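Ticket 3036 -- Pralent arm kit, gripper stops short when unpacking
Opened by: Hoi-yan Wan
Product: Pralent benchtop arm, wrist camera add-on, Purnetell control software
Status: Open, waiting on customer
Date: June 2, 2022

Hello again, it's me! First off, thanks to Makis Economou for sorting the licence key so quickly last time. The arm is up and running and I'm mostly very pleased with it (it's far quieter than the one we had on trial in December, and my colleagues have stopped complaining). But I've got a problem with the depth setting and I've run out of things to try on my own.

We're looking at the Pralent kit for small unpacking and putting-away jobs, so I've been writing little routines in Purnetell: go to a box, reach in, lift something, put it somewhere else. Going over the open table it behaves beautifully. As soon as I ask it to work inside anything with sides, it comes down partway, thinks for a bit, and gives me "surface not confirmed". Then it goes back to its home position and I have to clear the message by hand. Every single time -- it's driving me up the wall.

My first thought was the wrist camera, so I've been checking what it gets when it's down close to bare pine with nothing on it. The grain and the knots come through, though it's all a touch soft at that distance, and the pale side panel is so plain that I wonder if the software has anything to hold on to there. 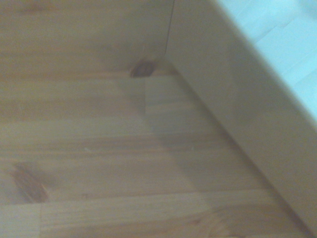
Does the wrist camera need recalibrating every time I change the working height?

Calibration is stored with the tool profile, so you only need to redo it if the camera has been taken off or knocked. Changing the height in a routine doesn't touch it.

That was Oksana Zhuravel on the helpdesk, and it saved me a wasted afternoon, because I was about to go through the whole dot-sheet business again. Right, so calibration is fine. What I've tried since:

Restarted the controller. No change.

Wiped the wrist lens with the cloth from the kit. No change, but I felt better.

Put the approach speed down to 6 from 23. Now it takes ages to get to the same error. I've left it slow for now as it's easier to watch.

Swapped the tool profile from "standard" to "long finger" and back again. On "long finger" it stopped even higher, which makes sense now I've thought about it, so please ignore that one.

Turned off "confirm surface" altogether. It did go down further, but I lost my nerve and hit stop. I don't fancy explaining bent fingers to Prasanna Pathirana, who signed for the thing.

Reply from Radymyr Savchuk, support:
Hi Hoi-yan, good work so far, and please do leave "confirm surface" on! There are two separate settings that can cause this. One is the minimum clearance on the Limits page, which keeps the wrist away from side walls. The other is the surface source. If it's set to "wrist only", the software has to find the surface from close up, and plain pale surfaces are hard work for it. Try "wrist plus overhead" and save the profile before you run anything. If the stand has been moved, redo the table outline too. Could you try it with a packing box, lid open, and tell me where it stops?

Me again. Done all that. The surface source was on "wrist only" (I must have clicked it when I was setting up, sorry) and I've changed it over and saved. Then I did the table outline again from scratch, which was quicker than I remembered. For the test I've used an open cardboard box with its white foam insert still in the tray. I picked it on purpose as it's got hollows and raised bits all over, so if the software is going to get in a muddle, it'll do it there.
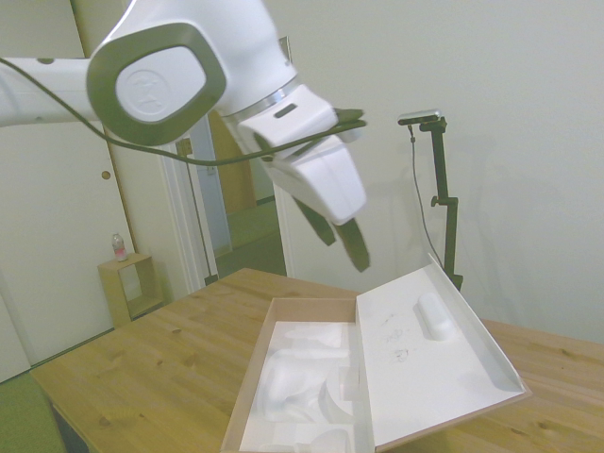

Gripper over the open box and foam insert, camera stand at right.

So, results. With the new source setting I get the "surface not confirmed" message far less, and over the flatter bits of foam it now goes right down to the depth I ask for, hooray! Over the deeper hollows it still gives up early. I haven't touched the minimum clearance yet as the Limits page wants an admin password and the Drallstead one on our paperwork isn't accepted.

Could you send me whatever I need to get into that page? And while I'm here, can I give one routine its own clearance, or does it apply to everything in the profile? I'd want it small for box work and back to normal for the rest.

Reply from Radymyr Savchuk, support:
Glad that's helped. Clearance belongs to the profile, so save a copy of "standard", call it something like "box work" and change the value in the copy. I've asked Makis to reset your admin login and the email will go to the address on your account. Start with a small change, keep the speed where you've got it, and post the error text here if it stops again. I'll leave the ticket open until you've had a go.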